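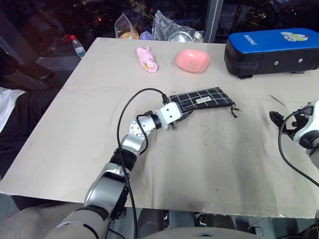 Best way to stop a duvet cover shrinking?

imre_v
Cotton percale, 312 thread count, bought from Sestley in July. Washed at 60, lost 30 mm in length. Label says 40. Is the loss permanent?

timar536
Mostly, yes. Woven cotton is stretched on the loom and relaxes in hot water. Iron it damp under tension and you may recover a third.

M Nkuna
Disagree on the cause. Tumble drying does more than wash temperature. Did you tumble it?

imre_v
Yes, high heat, full cycle.

M Nkuna
Then that's your answer. 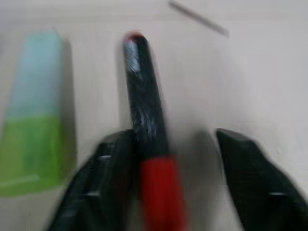
timar536
Detergent dose matters as well. In hard water the residue stiffens the weave and people mistake that for shrinkage. I mark my measuring cup in two bands, pale blue over lime green, same as the upright thing on the left there. Green is the dose for soft water, blue is for hard.

M Nkuna
Residue doesn't take 30 mm off a cover. Measure it flat, wet and again dry.

imre_v
Will do. Line drying from now on.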